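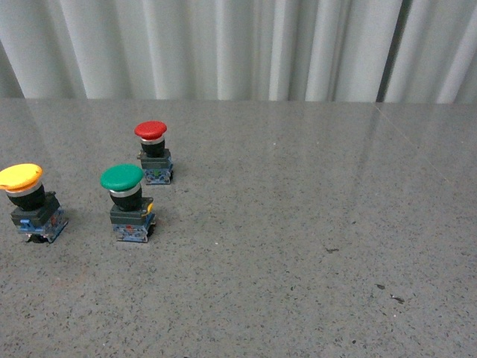
Mushroom-head push buttons on a speckled countertop.

Personal safety checklist: late-opening shop counters, Avley
Revised December 2020

1. Panic alarm tested at start of shift. Result entered in log.
Comment: the Shirima Road shop missed three tests in July. Log now checked weekly.

2. Street door visible from the till. Posters kept below waist height.
Comment: satisfactory.

3. Till float no higher than 400. Excess moved to the drop safe.
Comment: float over the limit on one visit. Manager informed.

4. Rear exit locked from outside, free to open from inside.
Comment: bolt stiff. Repair ordered.

5. Incident forms within reach of the counter.
Comment: old form 101 still in use at one site. Replace with form 153.

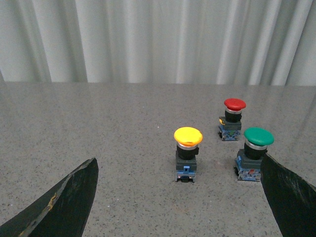

Should staff follow a robber out of the shop?
Staff should stay inside, lock the door once the person has left and ring 999. Note height, clothing and direction of travel while waiting.

Checked by Efren Yap

Comments

Jhun Marquez: Item 4 needs a date for the repair. Ours was "ordered" for months.

Stama: Does item 3 cover the lottery till as well? We keep that one separate.

Related
Street robbery: what to tell the police
Walking home after a late shift
Drilitz Lane lighting survey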